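Section 3: Sorting mixed small goods into bins

Applies to the Jarnatico shallow bin set. Last updated: July

3.1 Before you begin

The sheet packed with the bins says that any bench can be sorted in a single pass. We have our doubts. A single pass works when everything is the same shape and the labels all face you. With bathroom and kitchen odds and ends, cartons next to packets next to bottles, plan on two passes and be pleased if you need fewer.

Clear the tabletop first. Wipe it, let it dry, and put the bins down side by side with the rims close together. A gap between bins is where small packets go to get lost.

3.2 Setting out

1. Decide what each bin is for before anything goes in. The Kaltari method, which gives every colour a fixed meaning, is fine if you remember the meanings next month. Most people don't. A strip of paper tape on the front wall does the same job.

2. Put the bin you will use most in the middle.

3. Stand cartons upright and next to each other, with any printed mark towards the top. Don't lay them flat to save height. These bins are shallow and you won't save much.

4. Put bottles towards the back. A tall bottle at the front hides whatever is behind it.

5. Lift packets by the upper edge and keep them upright until they are over the right bin. Gripping a packet round the middle bends it, and the soft ones never stand properly again.

6. Lower each item — don't drop it — and let go only once the base is resting on the floor of the bin.

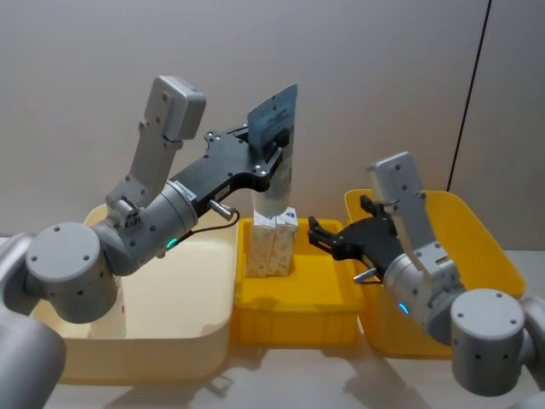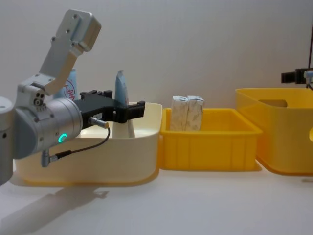
Fig. 3. Sorting at the bins. First view: a light blue packet held by its upper edge, white cartons in the yellow bin. Second view: a light blue bottle towards the back of the cream-white bin.

NOTE: Tapered items are a nuisance. They take up a wide patch at the base and very little at the top, so a bin full of them looks half empty when there is no floor left. Judge by the floor. If a soft top leans, leave it alone unless it is pushing on its neighbour.

NOTE: The Ayaaba dividers (part 1178) are sold as an extra for this set. We tried them and took them out again. The corners of the bins are rounded, the dividers are square, and thin packets slide through the space left over. Buy them if you only keep cartons.

CAUTION: Do not lift a loaded bin by one side of the rim. The rim is there to give you a hold with both hands, and the wall flexes more than you would expect from looking at it.

CAUTION: Keep leaking bottles out of the bins altogether. Cartons soak up spills from underneath and you will not notice until the bottom gives way.

3.3 Second pass

1. Look into each bin from above and take out anything you put there because you couldn't think where else it went.

2. Turn labels to the front where this can be done without knocking things over.

3. Leave some 3 cm free along the front wall. The Zakia shelf guide asks for none, which looks tidy in a catalogue and gives your fingers nowhere to go.

4. If a bin still won't take its share, use another bin. Pressing down does not help.

For stacking and storage, see Section 4.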